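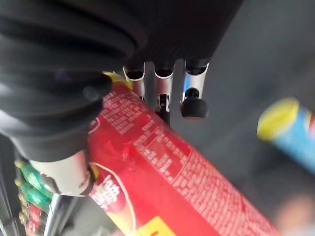
Greifzelle Praken: die Hand an einer roten Snackdose mit gelbem Deckel.

Die Wartung gehört an die Zelle
Ein Standpunkt zur Betreuung von Greifrobotern im Handelslabor

In den meisten Häusern, die Greifroboter betreiben, ist die Instandhaltung eine nachgeordnete Angelegenheit. Die Zelle wird geliefert, abgenommen und an den Betrieb übergeben; die Pflege regelt ein Vertrag mit festen Terminen. Für Anlagen mit starren Backengreifern und gleichbleibenden Werkstücken mag dieses Verfahren genügen. Für eine mehrfingrige Hand, die Handelsware aller Art greifen soll, halte ich es für verfehlt.

Meine Erfahrung bezieht sich auf eine einzelne Zelle, die wir intern Praken nennen. Sie wurde von der Firma Clastelon aufgebaut und steht seit dem vergangenen Juni in unserer Verantwortung. Gegriffen werden Dosen und Flaschen, wie sie in jedem Supermarkt stehen. Der Wartungsvertrag sah einen Termin alle 30 Tage vor. An diesem Termin wurden die Verschraubungen am Handgelenk nachgezogen, die Gelenkstifte der Finger geprüft, die Kabelführung gesichtet und der Nullpunkt neu eingemessen. Das Protokoll umfasste 2 Seiten und wies kaum je eine Beanstandung aus.

Dennoch kam es zwischen den Terminen regelmäßig zu Fehlgriffen. Die Ursachen waren unscheinbar. An den Fingerkuppen setzte sich feiner Abrieb fest, und glatte Dosen drehten sich beim Anheben weg. Ein Gelenk gab nach längerer Laufzeit etwas mehr nach als die übrigen. Die Kamera an der Hand war nach einer Reinigung minimal verstellt, was bei einer breiten Dose ohne Folgen blieb und bei einem schmalen Flaschenhals zum Anstoßen führte. Nichts davon hätte der Techniker am Stichtag zuverlässig gefunden, denn er prüfte im Stillstand und ohne Ware.

Seit dem Herbst gilt bei uns deshalb eine andere Ordnung. Lihua Lu und Nurhan Güler, die täglich mit der Zelle arbeiten, führen vor Beginn des Betriebs eine Prüfung von zehn Minuten durch. Die Kuppen werden mit einem fusselfreien Tuch abgewischt, die Finger einzeln geöffnet und geschlossen, danach folgen drei Probegriffe an Behältern unterschiedlicher Form. Die Behälter stammen aus dem laufenden Bestand. Auf Prüfkörper aus Kunststoff, wie sie der Hersteller mitliefert, verzichten wir — sie sind zu gleichmäßig und verzeihen zu viel. Das Ergebnis wird von Hand in ein Heft eingetragen, das an der Zelle verbleibt.

Besonderes Gewicht legen wir auf die Annäherung von oben. Eine Flasche mit breitem Deckel verlangt, dass die Fingerspitzen seitlich am Rand vorbeifahren, ohne ihn zu berühren. Stehen weitere Flaschen in der Nähe, bleibt für Korrekturen wenig Raum, und schon eine geringe Verstellung der Kamera wird sichtbar. Wer diesen Vorgang jeden Morgen verfolgt, bemerkt Abweichungen lange vor der ersten Störungsmeldung. 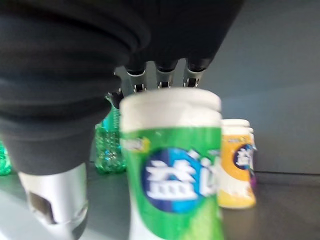

Jong-dae Tak hält dem entgegen, eine solche Regelung verlagere Herstellerpflichten auf das Bedienpersonal. Wer die Hand täglich selbst reinige und prüfe, trage im Schadensfall die Beweislast, und ein handgeschriebenes Heft werde kein Gutachter anerkennen. Zudem hänge das Verfahren an der Aufmerksamkeit weniger Personen, während ein Vertrag auch dann gelte, wenn diese im Urlaub seien.

Der Einwand verdient eine sachliche Antwort. In der Haftungsfrage ist er berechtigt, und wir haben ihm Rechnung getragen: Die tägliche Prüfung beschränkt sich auf Tätigkeiten, die das Handbuch dem Betreiber ausdrücklich gestattet. Gelenke werden von uns weder geöffnet noch geschmiert. Wird beim Probegriff ein ungewöhnliches Spiel festgestellt, ist die Zelle stillzusetzen und Clastelon zu verständigen. Über die Wiederinbetriebnahme entscheidet allein der Techniker.

Beim Heft teile ich die Bedenken nicht. Gewiss ließe sich jeder Eintrag auch in einer Datenbank erfassen, und für die Stillstandszeiten geschieht dies bereits. Eine Bemerkung wie »Mittelfinger schließt zögernd, nur bei kalter Halle« findet in den vorgesehenen Auswahlfeldern jedoch keinen Platz. Eben solche Bemerkungen haben dem Techniker bei seinen letzten Besuchen die Suche erspart.

Offen bleibt die Vertretung. Eine Einweisung dauert bei uns einen halben Arbeitstag, und diese Zeit muss in der Personalplanung ausgewiesen werden. Bisher geschieht das nicht. Die Prüfung gilt als Nebentätigkeit und entfällt, sobald Termine drängen — im Heft erkennt man die betreffenden Tage an den leeren Zeilen.

Ich plädiere daher dafür, künftige Beschaffungen anders auszuschreiben. Die tägliche Betreuung ist als eigener Posten mit benannten Personen und einer Stellvertretung aufzuführen. Die Abnahme hat mit wirklicher Ware zu erfolgen, in der Anordnung, in der sie später gegriffen wird. Der Hersteller sollte ferner verpflichtet werden, die Aufzeichnungen des Betreibers bei jedem Wartungstermin einzusehen und gegenzuzeichnen. Für Praken ist eine entsprechende Ergänzung des Vertrags beantragt; die Antwort von Clastelon steht noch aus.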